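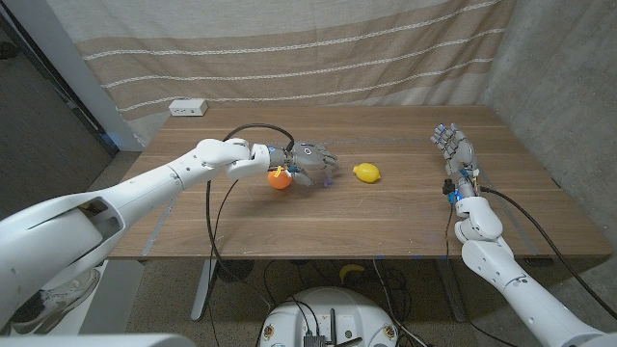

My neighbor swears a lemon lasts longer on the table, where you can see it, than in the fridge drawer, where you forget it. Half right, as far as I can tell. You do use it sooner. I have yet to see it keep any better.

How to look after a wooden table and the striped fabric near it

Posted 13 November 2019

Most advice on wood and lemons comes from people selling lemon-scented things. I tried a bottle of Fatex polish last December and got a nice smell and a surface that showed every fingerprint. The bottle promised 7 benefits. I noticed one of them, and it was the smell. What follows is duller and cheaper.

Step 1. Clear the top

Take everything off, fruit included. Anything round goes in a bowl first, or you'll be chasing it across the floor. Wiping around objects leaves rings of dust, whatever the five-minute cleaning crowd say.

Step 2. Peel off old tape

Pull slowly, back on itself, at a low angle. If glue stays behind, rub it with a drop of cooking oil on a rag and wait three minutes. I don't trust the hair dryer trick on a finished top — too easy to overdo.

Step 3. Wipe with the grain

Damp cloth, one drop of dish soap, then a dry cloth right away. Keep the wet one well clear of any power outlet. And please don't rub cut lemon on the wood. It's acid, and I have a dull patch at home to show for it.

Step 4. Brush the fabric

Use a soft brush and follow the stripes from top to bottom. Shops in Nastemdale will sell you a special brush for this. A clean clothes brush did the same job for me.

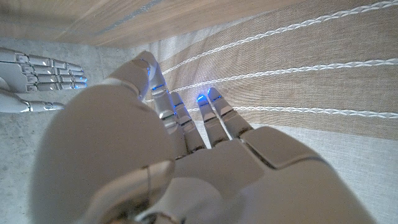
Beige striped fabric behind the fingers.

Step 5. Test before you wash

Dab a hidden corner with cold water and press a white cloth on it. If brown comes off on the cloth, stop there and stick to brushing. "Colorfast" on a label means very little to me after what happened to my Painemal curtains.

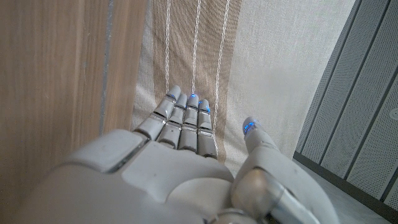 Step 6. Put things back, but fewer of them

Leave the top bare until the wood feels dry to your palm. Then return what you use. A lemon can sit out for a few days, and after that it belongs in the fridge, whatever my neighbor thinks.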